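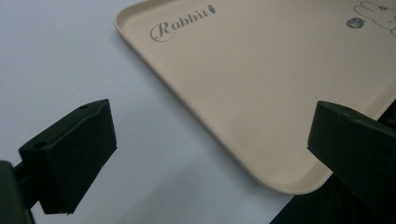

Grasp planner slides off thin rims on flat trays
Perception & Planning board, Clirkbridge user forum

mossy_kettle
Posted 18th November

Hi all, long-time reader, and I finally have something worth bothering you with. We train on hand-held gripper demos and run the policy through the Clirkbridge stack, version 3, with the stock planner behind it. Mugs and bowls are lovely. Flat trays with a low rim are driving me up the wall. The fingers come down nicely, the planner reports a good pinch, and then they close on thin air a hair above the lip. I've had 51 tries on trays and I'd be embarrassed to tell you how many ended up in the air. Pale tray, white table, if that matters. Any ideas before I start ripping things out?

pudmont_pete
Welcome! My money is on depth. Cream plastic on a white table is a rotten combination, and the plane fit in the Pudmont filter happily swallows a low rim as if it were part of the tabletop. Look at plane_tolerance in your config. Ours came set far too loose, and once we tightened it the rim showed up as its own edge.

gradient_gran
I'm going to disagree with Pete, with affection. If the filter had eaten the rim the planner wouldn't propose a pinch there at all, and mossy says it reports a good one. I'd look at the time stamps between the wrist camera and the gripper width. We had a 30 ms lag on our Vandenberghe driver and everything thick was fine, everything thin was missed, which sounds an awful lot like this.

pudmont_pete
Fair, but the learned policy could be proposing it from color alone, with the planner just nodding it through. I've seen that too!

mossy_kettle
Oh, this is so helpful, thank you both. I replayed 2 of the bad runs with the point cloud overlaid and the rim is there, faint and patchy, so a bit of a point to Pete. The lag is there as well though. I haven't measured it properly yet.

holtidix_user
Slightly off to the side, but do your demos include trays lying at an angle? Ours were all nice and square to the table edge, and the policy got very confused about yaw on anything turned. We retagged them in Holtidix by approach angle and the gap was plain as day.

gradient_gran
Good thought, though please fix the clock first, mossy, or you'll be retraining on crooked labels.

mossy_kettle
Clock first, then the tolerance, then I'll go through the angles. I'll post the logs here once I have them, probably early December with the way our queue looks.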